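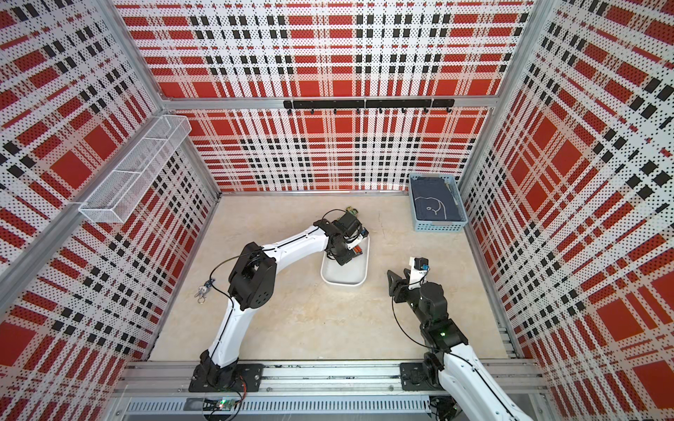 4. 出店当日の設営と撤収(Kukis 出店マニュアル 共通編)

この章は、Seliretti の屋内会場に Kukis の焼菓子ブースを出すときの手順。屋外は5章。常設店の棚替えは別冊なのでここには書いてない。
急いで直した版なので、言い回しが雑なところは勘弁してください。順番と注意書きは合ってます。

前の版との違い
・電源の取り方を書き直し(4-4)
・レジの初期設定を前日から当日朝に移動(4-6)
・ゴミの分け方が変わった。Seliretti 側のルール変更(4-10)
・値札の紙サイズの話は削除。もう全部同じサイズ

4-1 出発前にそろえるもの

前の晩に玄関横に積んでおく。朝に探さない。

骨組み関係
・Closa のフレーム一式(長い袋と短い袋、両方)
・壁パネル
・六角レンチ。短い袋の内ポケットに戻してあるはず。なければ工具箱の予備
・水平器、小さいやつ
・軍手
・養生テープ(緑)。透明テープで代用しない、床に糊が残る

売り場関係
・折りたたみ台と天板
・クロス、大と小
・値札、値札立て
・アレルゲン表示の台紙
・トング、トレー
・袋、シール、輪ゴム

レジ関係
・Vidal の決済端末と充電器
・レシート用紙の予備
・つり銭袋
・領収書の綴り、朱肉

衛生関係
・使い捨て手袋
・アルコール、ペーパー
・ふた付きのゴミ箱と袋
・許可証の写し(クリアファイルごと持っていく)

注:許可証の写しは掲示が必要な会場とそうでない会場がある。Seliretti は掲示必要。目の高さあたり、客側から読める向き。

注意:商品と工具を同じケースに入れない。空きがあっても入れない。

4-2 搬入

1) 搬入口は建物の裏。正面に車を着けると移動させられて、その間に列が伸びる。
2) 守衛室で出店者名を言う。内線は463。着いたのに誰もいないときはここに掛ける。
3) 台車の貸し出しあり。ただし早い者勝ち。うちの折りたたみ台車も積んでおくこと。
4) 先に降ろすのはフレームの長い袋。次に床養生。商品は最後。
5) 降ろし終わったら車はすぐ駐車場へ。設営しながら置いておくのは不可。

エレベーターは荷物用のみ使う。長い袋は斜めにすれば入る。立てたまま入れようとすると天井の照明カバーに当たります。

注意:搬入口のスロープは雨の日に滑る。台車は下り側に人が立たない。前から引かず、後ろで押さえる。

冬(特に2月)は搬入口のシャッターが開きっぱなしで冷える。チョコ系は冷えすぎから暖かい場内に急に出すと表面が汗をかくので、ケースのふたを閉めたまま場内に置いて、しばらく待つ。開けたくなるけど開けない。

4-3 骨組みを立てる

二人でやる。一人でも立つことは立つが、横の梁をつけるとき柱が倒れかけるのでやめてください。
慣れた二人で約12分。初回はもっとかかる。

1) 床の区画線を確認。角のテープより内側に収める。通路側は一切はみ出さない。
2) 床に養生シートを敷く。しわは手で伸ばす。
3) 長い袋から柱を出して、四隅の位置に寝かせる。柱の下端に足がついている方が下。まちがえて上下逆に立てる人が多い。
4) 奥の二本を先に立てる。一人が二本とも支え、もう一人が下の梁をつなぐ。
5) ボルトは指で回るところまで。まだ締めない。
6) 奥の上の梁をつける。
7) 左右の梁をつける。手前側は開けておく(前面に下の梁はなし、つまずく)。
8) 全体がつながったら水平器を奥の梁に当てる。ずれていたら足のネジで調整。
9) レンチで本締め。下から上、対角の順。
10) 柱を軽くゆすって、ぐらつくところがあれば締め直し。

注:本締めを先にやると最後の一本が入らない。入らないときは全部いったん緩める。叩かない。

注意:ボルトが斜めに入った感触があったら必ず戻してやり直す。そのまま回すとネジ山がつぶれて、その柱はもう使えなくなる。

注意:梁にぶら下がらない、もたれない。荷物を上から吊るのは決められた範囲で(4-5)。

よくあるつまずき
・長さの似た梁がある。端のシールの色で見分け。シールが剥がれていたら二本並べて比べる
・足のネジが固い:潤滑剤は会場で使わない。家でやっておく
・一本足りない:たいてい袋の底の布の折り返しに入ってる

4-4 電源

Seliretti はブースごとに床コンセント。ふたを回して開けるタイプ。
使えるのは申し込んだ分だけ。隣のブースのに差さない、頼まれても貸さない。

つなぐ順番
1) 延長コードを束ねた状態からすべてほどく。巻いたまま使うと熱を持つ。
2) コンセントから台の裏へ、壁沿いに這わせる。
3) 通路を横切らせない。どうしても横切るなら会場事務所に言ってカバーを借りる。
4) 床に養生テープで留める。
5) 照明を差す。点くか確認。
6) 決済端末の充電器を差す。
7) 最後に卓上の保温器。ある日だけ。

保温器は300Wのもの以外持ち込まないこと。申込書にその数字で書いて出しているので、別の機種に替えると事務所から止められる。ケトルもだめ。お湯が欲しいときは控室。

注意:濡れた手でコンセントに触らない。アルコールを吹いた直後の手でも触らない、乾いてから。

照明の向き
・焼菓子の上に直接当てない。バターが溶けて見た目が悪くなるし、クリームものは論外
・奥の壁に向けて跳ね返す
・客の目に入らないか、通路に出てしゃがんで確認。子どもの目線だと案外まぶしい

照明が点かないとき
・器具のスイッチ
・延長コードのスイッチ(手元スイッチつきのやつが一本混ざってる)
・床コンセントのふたの奥まで刺さってるか
・それでもだめなら事務所。分電盤は自分で触らない

4-5 壁と吊りもの

骨組みの本締めが終わってから。先につけると重さで歪む。

1) 奥の壁から。次に左右。
2) パネルの下側を先に溝に入れ、上を押し込む。
3) 柄のあるパネルは柄の向きをそろえる。裏に上向きの印。
4) 継ぎ目に手を当てて段差がないか。
5) 留め具を閉じる。カチッというまで。

フックやかごを掛ける場合
・重いものは梁に。パネルの穴だけで支えない
・掛けてよいのは袋、リボン、エプロン、軽い見本
・ジャム瓶は掛けない、吊りかごにも入れない。落ちたら割れる
・客の頭の上に来る位置には何もつけない
・掛けたら下から一度引いてみる

注:フックは使う分だけ先に掛け、残りは袋へ。床に落ちたフックは踏むとかなり痛い。

注意:火のつくもの、ろうそく、ドライフラワーは会場の規則で壁に掛けられません。造花は可、ただし防炎の札つき。

汚れていたら固く絞った布で拭く。アルコールを印刷面に使わない、色が落ちる。前に一枚だめにした。

4-6 台とレジ

台の組み立て
1) 脚を開いて、ロックがかかるまで押す。
2) 天板をのせる。裏の突起を脚の穴に合わせる。
3) 台の高さは700mmに合わせる。脚に目盛りあり。高くすると子どもが届かず、低くするとこっちの腰がやられる。
4) 四隅を押して確認。がたつくなら脚の先のゴムを回す。
5) クロスをかける。前は床すれすれまで、後ろは短く。後ろが長いと踏む。
6) 台の下に在庫ケース。商品は床に直置きしない、すのこを敷く。

レジの場所は、客から見て右端。列を壁側に作るため。左に置くと隣の店の前をふさいで苦情になる。

Vidal 端末の立ち上げ
1) 電源ボタン長押し。
2) 会場の回線ではなく、自前の回線につなぐ。会場のは昼に遅くなる。
3) 店舗の選択で「イベント」を選ぶ。「本店」になっていたら直す。
4) 日付の確認。
5) 商品一覧の更新。終わるまで触らない。
6) 最小の金額で試し決済、すぐ取消。
7) レシートが出るか。白紙なら用紙が裏返し。

注:3)を飛ばすと売上が本店に混ざって、あとで分けるのがものすごく大変です。ほんとに頼みます。

つり銭
・出す前に二人で数えて、紙に書く
・紙は金庫の中へ
・両替は会場ではやってない。近くの銀行も朝は開いてない
・大きいお札ばかり続いたら早めに「小銭にご協力ください」の札を出す

端末が止まったとき
・まず客に一声。黙っていじらない
・再起動は一回だけ試す
・戻らなければ現金のみの札を出す
・二重に引かれたか不安という客には、取引履歴の画面を一緒に見る。その場で現金を返さない
・履歴に出てこない分は連絡先を聞いて控え、夜に照合

4-7 商品を並べる

手を洗ってから。控室の流しが使える。洗ったら手袋。
手袋のまま金を触らない。レジ係と品出し係は分ける。交代するときは手袋も替える。

1) トレーを拭く。
2) 奥に背の高いもの、手前に低いもの。
3) 売れ筋は真ん中でなくレジ寄り。
4) 値札は商品の手前。重ねて隠れないように。
5) アレルゲン表示をつける。値札とは別の紙。
6) 割れ・欠けは抜く。試食用にも回さない、別容器へ。
7) 全体を通路から見て、空きがあれば寄せる。

アレルゲン表示の確認は一人でやらない。一人が読み上げ、もう一人が商品の裏ラベルを見る。ナッツ入りとなしは見た目が似てるのがある。
ナッツ入りは専用トング。色の違う柄のやつ。混ざったら両方さげて洗う。

注意:表示のない商品は出さない。台紙を忘れた日は手書きでよいが、書き終わるまで台の下。

注意:「これナッツ入ってますか」と聞かれて即答しない。必ずラベルを見て答える。同じ場所で作っているかまで聞かれたら、同じ場所で作っていると答える。

夏場
・クリーム、チョコがけは見本だけ出して、本体は保冷
・保冷箱の開け閉めは最小限
・温度計の数字を記録表に。開店前、昼、夕方
・表の上限を超えていたら販売をやめて連絡。もったいないとかは考えない

冬場
・乾いて割れやすい。ふたつきケース優先
・静電気で袋がくっつく。手が遅くなるので先に口を開けておく

4-8 開場前の最終確認

開場の放送が入る前に終わらせる。ぎりぎりにやると必ず何か抜ける。

・柱のぐらつきなし
・コードの浮きなし
・消火器の前をふさいでない
・通路へのはみ出しなし
・許可証の掲示
・アレルゲン表示の掲示
・試し決済の取消ずみ
・つり銭の紙
・手袋の替え
・空き箱が客から見えない
・自分の上着、かばん、飲み物が台の上にない

会場の人が見回りに来る。指摘されたらその場で直して、直したことを伝える。言い返さない。納得いかないときは終わってから本部に。

4-9 営業中

呼び込みは声だけ。通路に出ない、客の腕にチラシを押しつけない。Seliretti はここが厳しい。

品出し
・トレーが半分になったら足す
・古い分を手前に
・足すときは客に「失礼します」
・ケースを開けっぱなしにしない

列ができたとき
・最後尾の札
・隣の店の入口は空ける
・長くなったら一人が列に出て注文を聞く
・売り切れそうなら早めに言う。並んでから無いと言われるのが一番怒られる

休憩は交代で。一人になる時間は貴重品を金庫に入れて鍵。トイレは隣に声をかけるだけでなく、二人体制の日はかならず一人残る。

落としたもの、こぼしたもの
・落ちた商品は廃棄、記録
・こぼれたらまず人を止める、それから拭く
・ガラスなら箒とちりとり。手で拾わない。周りのむき出しの商品も下げる

具合の悪い客がいたら事務所に内線。無理に動かさない。食べた直後なら商品名とロットを控えておく。

地震・火災の放送
・火のものはないが電源は抜く
・金庫は持たない
・ブースから出て係の誘導に従う
・骨組みの下に入らない

小さい揺れでも、収まったら再開前に4-3の10)をもう一度。

4-10 撤収

閉場の放送まで片付けを始めない。早く売り切れても台の上はそのまま、売り切れの札。早じまいは次回の審査にひびく。

1) 残りの商品を数えて記録、ケースへ。
2) Vidal 端末で締め処理。レシートを写真に撮る。
3) 現金を二人で数える。朝の紙と一緒に袋へ。
4) 保温器の電源を切る。冷めるまで触らない。箱に入れるのは最後。
5) 吊りもの、フックを外す。
6) 台をたたむ。
7) 照明、コードを外す。暗くなるので先に足もとを片づけてから。
8) パネルは手前から奥へ、立てたときの逆。
9) 上の梁、下の梁、柱の順。柱は支えながら。
10) 養生テープをはがす。床に残ってないか目で見る。
11) シートを内側に折ってたたむ。ゴミがこぼれないように。

ボルトは外したらその場で袋へ。ポケットに入れない。ポケットに入れると洗濯機から出てくる。

ゴミの分け方(変更あり)
・段ボール:つぶして会場の回収場所へ
・生ゴミ、売れ残りの廃棄分:持ち帰り
・プラ:持ち帰り
・試食の紙カップ:うちの客が捨てた分はうちで持ち帰り
・ゴミ箱の水分を排水溝に流さない

注意:撤収中も通路に人がいる。長い柱を運ぶときは前後に一人ずつ、角で声を出す。肩に担がない。

搬出の車は呼ばれてから。呼ばれる前に搬入口に並べると後回しにされる。荷物はまとめて壁ぎわに寄せ、一人が番をする。

4-11 帰ってから

その日のうちにやる分
・端末を充電
・現金を金庫
・温度記録表をファイルに
・クロス、エプロンは洗濯へ
・トング、トレーは洗って乾かす
・廃棄の記録を送る

翌日でいい分
・フレームの拭き取り。濡れたまま袋に入れない
・パネルの傷、留め具の割れ
・足のネジの動き
・ボルトの数を袋の札と照合、足りなければ補充
・消耗品の補充

Closa の部品は取り寄せに時間がかかる。留め具が割れていたら次の出店が先でもすぐ注文。テープで巻いてごまかさない。

保管は立てずに寝かせる。パネルは柄の面どうしを合わせ、間に薄紙。直射日光の当たる棚はだめ。湿気た所もだめ。袋の口は少し開けておく。

4-12 困ったとき早見

梁が入らない
→ 全部緩めてやり直し。4-3

パネルが浮く
→ 下側が溝に入ってない。外して下から。

骨組みが斜め
→ 足のネジ。それでもなら梁の左右の取り違え。

端末が「本店」になってた、しかももう何件か売った
→ 件数と時間を控えて、切り替えて続行。取消して打ち直しはしない。夜に連絡。

袋が足りない
→ 大きい袋で代用、料金はもらわない。

値札が足りない
→ 手書き。税込みで書く。

隣の店ともめそう
→ 事務所に入ってもらう。自分で決めない。

区画が図面と違う
→ 立てる前に事務所。立ててから言うと全部やり直しになる。

許可証を忘れた
→ 本部に電話、データを送ってもらい事務所で印刷を頼む。掲示できるまで販売開始しない。

雨で袋がふやける
→ ビニール袋を二重にして渡す。予備は在庫ケースのふた裏に入ってます。

この章に書いてないことが起きたら、日報の裏に書いといてください。次の版でに足します。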